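How to Oil a Wooden Table (and Keep It Looking Good)

I put off oiling my first wooden table for two years. I had read so many arguments about oils and waxes that I was scared to touch the thing, and by the time I got going it had gone gray at one end and felt like a cat's tongue. It took me one Sunday to bring it back, most of that waiting. So if you've been circling the job, let me talk you through how I do it now.

First, check what finish you have. Put a few drops of water on the top and go make coffee. If the drops are still sitting up in beads when you get back, the table probably has a varnish or a hard lacquer on it and oil won't soak in, so you'd have to sand all of that off first. If the water has gone flat and left a dark patch, you've got bare or oiled wood and you can carry on reading. 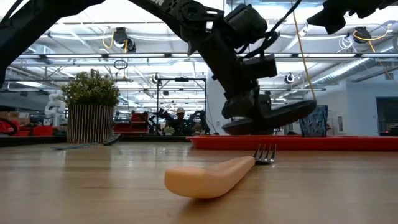

Pantelis Kontogiannis

What you need

Food-safe oil (I use a tung oil and swear by it, but plain mineral oil is fine for a top you don't mind redoing often)
Sandpaper in 120, 180 and 240 grit
A sanding block, cork if you can get it
Lint-free rags, more than you think
Dish soap and a soft brush
Nitrile gloves

I buy my rags from Rakora, who sell them by the bag, and my paper from Vlachopoulos down by the bus station. Any hardware store will do. Just don't buy the cheapest sandpaper on the rack, it sheds grit and you'll be chasing scratches all afternoon.

Step 1: Wash it

Clear everything off and wash the top with warm water and a little dish soap. Use a damp rag, don't flood it. Go with the grain, rinse your rag a lot, then wipe again with clean water. Now leave it alone overnight. I know, I know. But damp wood clogs the paper and you get these fuzzy little rolls everywhere.

Step 2: Sand

Start with 120 if the top is rough or stained, or go right to 180 if it's only a bit dull. Long strokes, with the grain, even pressure. Keep your block flat near the edges (I rounded over a whole corner once and I still see it every time I sit down!). Tables glued up from lots of narrow strips are forgiving here, because the color changes from strip to strip anyway and a slightly uneven spot just disappears.

Water rings come out with patience. Don't dig at one spot with your thumb behind the paper or you'll make a dish in the wood. Widen the area you're sanding as you go.

Vacuum between grits and wipe with a barely damp rag. That wipe raises the grain a little, and when it has dried you take the fuzz off with the 240. I used to skip this and wonder why my nice smooth table turned scratchy after the first spill.

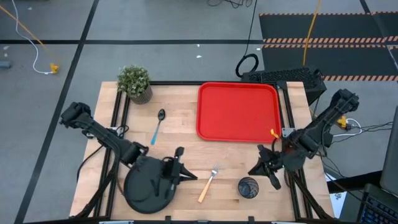 The other thing I used to get wrong was the amount of oil. I'd pour on a big puddle because it looked so good going on, and then spend the next three days with a sticky table. Thin coats are the whole game.

Step 3: First coat

Fold a rag into a pad, put a small splash on it and work it in with the grain. Do a section the size of a newspaper, then the next. Don't forget the end grain, which drinks like crazy and will want a second pass right away. Wait 20 minutes, then wipe off everything that hasn't soaked in. Everything! If your dry rag drags, keep wiping.

PLEASE be careful with the rags. Ones soaked in tung or linseed oil can heat up and catch fire by themselves if you ball them up in the trash. I lay mine out flat on the concrete outside until they're stiff.

Step 4: More coats

Give it a full day, rub lightly with the 240, wipe off the dust, oil again. Three coats is my minimum for a table people eat at. My friend Hülya Türkmen does five on hers and I have to admit it looks better than mine.

Oil the underside too, one coat is plenty. If you only seal the top, the two faces take up moisture differently and a wide board can cup.
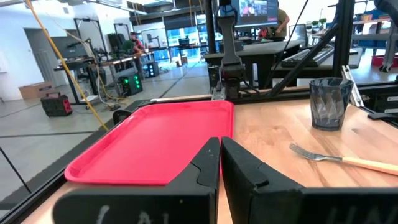
Red tray on the pale wood tabletop.

Looking after it

Tung oil needs a couple of weeks before it's properly hard, so go easy with hot mugs and wet glasses until then. After that I wipe mine with a damp cloth, dry it, and put on a fresh thin coat each December before the family comes over. If you see a dry, pale patch before then, just oil that patch and feather it out with a clean rag.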